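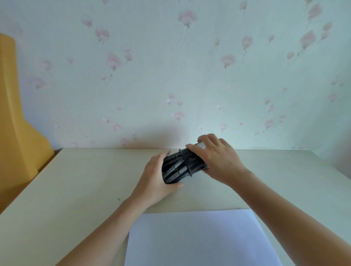

Isico Household Robotics, Department of Product Safety

Vellitz Tabletop Arm: Service Notice on Grip Release
Issued September 27, 2020

The Vellitz arm learns desk-tidying tasks from recordings of human hands. The pen holder task, in which a mesh holder is tipped on its side with the pens still in it, is the subject of this notice.

Fault
Arms running the Pullo control software may open the gripper while the holder is tipped. In testing, the fault occurred in 9 of 400 trials. Pens fell from the open end, and in one trial the holder rolled off the table. No injuries have been reported.

Cause
The software reads a slight shift of the pens as contact with the table and releases its hold. A person doing the same work supports the open end with one hand — the single-arm model cannot.

Required action
Owners should turn off the pen holder task until the update is installed. Other tasks are not affected. Do not reach under the arm while it is holding an object. If the gripper opens without a command, press the stop button and disconnect the power supply.

The corrected software will be released in November. Units fitted with the Nava wrist sensor require a service visit of 20 minutes.

Inquiries: Crescencio Contreras, Product Safety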